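# National Development Plans and Small Trading Partners: The Braka 2040 Program and the Town of Holtau

Student project report, Department of Economic and Public Policy
Submitted 10/1/26

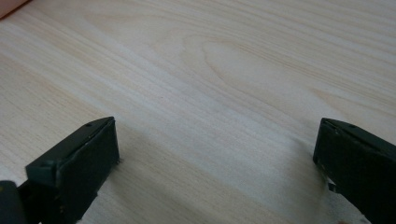
The Braka 2040 Program was adopted as the country's long-term plan for moving public income away from mineral exports. It commits the government to raise the share of manufacturing and services in national output, to simplify the licensing of foreign firms, and to sign cooperation agreements with partner regions abroad. This report examines one of those agreements, the memorandum between Braka's Ministry of Trade and the district of Holtau, and asks how far its stated aims were reflected in the steps taken by both sides.

## 1. Background

Holtau is a manufacturing district with a long record in pumps, valves and water treatment equipment. Its firms are mostly small, and few of them had sold goods outside neighboring markets before the memorandum was signed. Braka, for its part, imports nearly all of its water treatment equipment through the port of Kirna. The two sides therefore had a practical reason to talk, apart from the diplomatic language in which the agreement is written.

The memorandum contains 9 articles. Four deal with trade in goods, two with vocational training, and one each with digital customs procedures, joint research and the settlement of disagreements. It creates no binding duties. Article 8 states that each side will act "within the limits of its budget and law," a phrase that appears in most agreements of this type.

## 2. Sources and Method

The project group worked from published texts: the plan itself, the memorandum, two annual progress reports, and the register of foreign companies kept at Kirna. A questionnaire was also sent to 303 firms listed by the Holtau chamber of commerce. Of these, 83 returned a completed form. The response rate was 27 percent, and firms that already export are probably overrepresented among the replies. The results should be read with this in mind.

The questionnaire was open during April. Firms were asked whether they knew of the memorandum, whether they had used any service offered under it, and what they considered the main obstacle to doing business in Braka.

## 3. Findings

### 3.1 Awareness and use

Most of the responding firms had heard of the memorandum, usually through the chamber's newsletter. Far fewer had used the services offered under it. The service used most often was the customs help desk at Kirna. The joint research fund had received no applications from the responding firms.

### 3.2 Obstacles

The obstacle named most often was the time required to certify equipment. A pump approved in Holtau must be tested again in Braka, and the only accredited laboratory is in Were, a full day's travel from the port. Several firms wrote that they had accepted orders and later withdrew because the delivery date could not be met. Payment terms came second. Language and legal differences were mentioned by a small number of firms.

### 3.3 Training

The training articles have produced the clearest results. According to the second progress report, 2,484 trainees have completed short courses in plant maintenance at the technical institute in Were. The report does not state how many found work in the field afterward. The group asked the institute for this information and was told that it is not collected.

## 4. Discussion

The plan describes partner agreements as a means of bringing new technology into the country. In the case studied, the agreement has so far done more for skills than for trade. This may be a matter of timing. Training courses can be set up within a year, while mutual recognition of test results requires changes to national law.

The progress reports also make the record difficult to judge. They list meetings and visits in detail but give trade figures only for all partners combined. A reader cannot tell from them whether imports from Holtau have risen or fallen.

## 5. Recommendations

1. Braka should open a certification office at Kirna or accept test results from accredited laboratories in Holtau.
2. Future progress reports should give trade figures for each partner.
3. The institute in Were should follow up with its trainees one year after each course.
4. The research fund should accept applications from single firms. At present a university partner is required.

## 6. Limits of the Study

The group did not visit Braka and held no interviews with ministry staff. The plan is available in an official English translation, which was used throughout. Firms in Braka were not surveyed, and their view of the agreement remains a subject for further work.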